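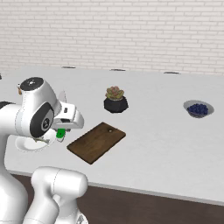 Slide 1. Ulo's kitchen, in simulation. The blueberries are also simulated.

Speaker notes, Closmont open evening, August 27, 2026
Rosalind Iwasaki
"A Kitchen Nobody Can Eat In: building a robot arm in a shared shop"

Have slide 1 up while people find seats. Start when the coffee machine stops. Do not start over the coffee machine again.

Opening (2 min)

Hello, name, bench by the back door. Most of you know me as the person who asked to borrow the good calipers in March. They are coming back.

Say what the project is. I am building an arm at Closmont that can pick things up off a kitchen counter and put them down somewhere sensible. It is called Ulo. I wanted a short name because I knew I would be saying it through my teeth.

The metal version is on the bench under the blue tarp and people can look at it at the break. It has one working shoulder and a wrist that is waiting for parts. Everything on the slides tonight is the simulated version, which has had all its joints from day one and never needs a bearing. The arm on the slides is a stock model that comes with the simulator. Mine is uglier. Same number of joints, same reach to within a finger's width, far more zip ties.

Why simulate first (4 min)

Tell the broken mug story. Short version. I ran my first script straight on the hardware, with a mug I liked, and had a sign flipped in the elbow. Pause for the mug.

After that I installed Wiltik, which is the simulator I use, and built a counter in it. Same height as the one in my apartment, since that is where Ulo is meant to end up. I measured it on my knees with a tape while my sister was trying to make dinner.

Money. I have spent 2,340 dollars on the real arm. The simulator costs me an old graphics card and a warm closet.

Somebody will ask why the simulated kitchen is so much cleaner than a real one. Answer: I have to model every item of mess by hand, and it turns out I'm as lazy about that as I am about wiping down.

Go on to the props. You want a mix of shapes, and you want things that are awkward in different ways. A cutting board is flat and the fingers can't get under it. A bowl of berries is easy to lift and easy to regret. The fish is there because I found a free fish model at one in the morning. Let them look at the berries in their bowl for a second. Then next.

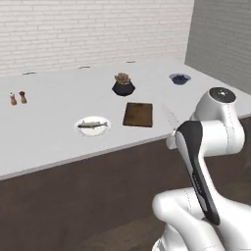 The camera problem (5 min)

This is the part I most want people to take home, so slow down.

For weeks I tuned everything from one viewpoint. I would pick an angle I liked, get the motion looking smooth, and feel very good about myself. Then I would swing the view round the other side and find the hand was nowhere near what I thought it was near. From one side it's over the cutting board. From the other side it's beside the cutting board, and you have been admiring a gap.

Rule I use now: no run counts until I have looked at it from at least two places. I know this is what carpenters have been telling us since forever about sighting down a board. Bhardwaj from the wood bench has told me so in person.

Also mention that the arm is big. People draw a robot arm as a skinny stick thing and then plan the kitchen around the stick. The links take up space, and they block your view of the very thing you are trying to watch. In my apartment it will also block the drawer with the forks in it. My sister has raised this.

The green handle (5 min)

Context for anyone from the textile side. The tool I practice with is a knife, with a bright green handle. Green because there's nothing else that color on my counter, so I can find it at a glance in a small window, and so can a very simple piece of vision code.

Yes, a knife. I know. It's a simulated knife. The shop safety rules say no powered motion with an edge on it and I agree with the shop safety rules, having written two of them. When the real Ulo gets this far it will be holding a wooden spoon painted the same green.

The first 200 attempts were run overnight. I came down in the morning expecting a nice chart. The chart was terrible. Most of the failures were the hand closing a little early, a few were the hand closing on air with total confidence.

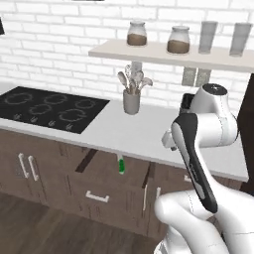 The other kind of failure was mine. I had been resetting the arm and forgetting to reset the tool, so each attempt began wherever the last one had left off. For one whole evening I was debugging a grasp that was fine. Write a reset function before you write anything else. If you have already written something else, stop and go write the reset function. I'll wait. (Don't really wait. Last time I waited and it got strange.)

If time is short, skip the next bit and go to the close-up.

Long bit: stove and shelf. The cooktop is set into the counter and I treat it as a no-go box, with a few inches of margin on every side. The shelf with the jars is out of bounds too. Ulo has no business up there. I put both rules in before I let it move faster than a crawl, and speed is now up to 90 percent of what I think the real motors can manage. What I think the motors can manage is based on the label and on hope.

Grip, close up (4 min)

Bring up the close-up. Say that a view from down by the fingers has been more use to me than all the pretty wide ones.

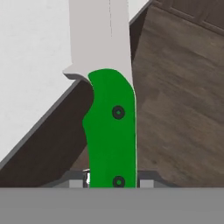

What I look for at this distance is where along the handle the grip sits, and whether the fingers are square to it. Too far toward the end and the tool swings when the arm speeds up. Crooked fingers will hold it fine until you ask them to let go, and then it leaves at an angle. The rivets make a good ruler, so I note the grip by which one it's nearest.

Friction is where I trust the simulator least. I set it by rubbing a wooden spoon with my thumb and picking a number. If anyone has a better method, I am at the back door bench most evenings and I'll trade printed parts for it.

What's next (1 min)

Wrist parts. Then the same reach, on the metal arm, slow, with nothing in the hand. Then the spoon.

Questions. Allow 5 minutes, then the tarp comes off. Remind people to keep fingers out of the shoulder even with the power off, because it drops. Ask whoever has the long extension cord to bring it to the back.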